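How to oil a butcher-block top (quick version)

Did mine again Saturday so writing it down before I forget. Second time on this top. Took most of a morning, mostly waiting.

What you need
Food-safe mineral oil. Not olive oil, it goes rancid and smells.
Sandpaper, 150 and 220 grit.
Lint-free rags – old t-shirts are fine.
Dish soap, a scraper, a fan if the room is damp.

Clear everything off first. Fruit, bowls, mail, all of it. Scrape stuck bits with the grain. Wipe down with warm water and a drop of soap, then wipe again with plain water. Don't flood it. Let it dry overnight, longer if you got the seams wet.

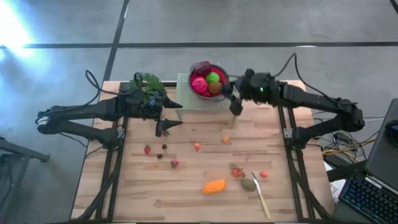

Sanding. Start with 150 only where there are stains or raised grain, then 220 over the whole thing. Always along the strips, never across. Light pressure. Do the edges too, people skip the edges and thats where water gets in. Vacuum, then a barely damp rag, then wait till it's bone dry again.

First coat. Pour a puddle in the middle, spread it out with a rag. More than you think. End grain drinks it so go over the ends twice. Leave it 4 hours. If there's still oil sitting on top, wipe it off. If it went dull and patchy in spots, hit those again.

Second coat same way but thinner. Leave overnight. Buff with a clean rag in the morning until it doesnt feel greasy under your hand.

I used the Stunow oil because the store had it. Any plain mineral oil from the pharmacy aisle works the same as far as I can tell.
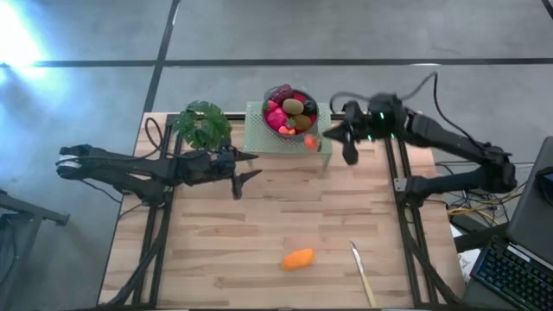 Ruwan Weerakoon wrote in to say he skips the 220 and goes straight from 150 to oil, and his top has held up fine for years, just a little rougher to wipe down. He also does the underside once a year so the boards don't cup. Fair point on the underside – I'd forgotten it completely.

Upkeep: one thin coat a month the first winter, then whenever water stops beading. Lemon and coarse salt for smells. Rags that only had mineral oil on them can go in the wash. Linseed or tung oil rags are different, lay those flat outside to dry, they can catch fire in a pile.

Wax next time, if I get to it.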